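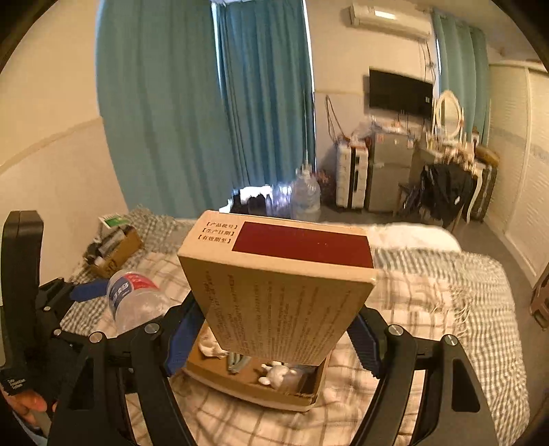 Imelda Macaraeg wrote on last week's sheet that she still can't hear where the hook starts in the second track, and could we please go over it again before the recording session. Yes! Happily. I had trouble with it too the first time I taught this unit.

Songwriting workshop, handout 6: hooks and verses

Play "Flulville" again from the top and tap your foot. The drums drop out for one bar, and the hook comes in on the "and" of four, a hair before you expect it. That early start is what throws people (it threw me). If you count out loud you'll catch it by the second listen.

Now your own verses. Most of the drafts I got back run 16 bars, and I'd like you to try cutting yours to 12. Hyun-seo Sun did this with the bus stop song and lost the whole part about the weather, and I didn't miss it one bit. Keep the lines that have a person or a place in them. If a line only exists to rhyme with the one before it, circle it and we'll talk.

A word on breath. Fatos and In-ho both ran out of air in the same spot, right at the end of a long line with no rest in it. Mark your breaths on the page with a little check, the way singers do, and practice it slow. I mean really slow, half speed if you can stand it.

For next time: a clean copy of your verse, 30 seconds of it recorded on your phone, and the name of one song whose hook you wish you'd written. Mine is "Lenum" and I'll fight for it.

Booth sign-up is on the door. Idalina Patrício has the first slot.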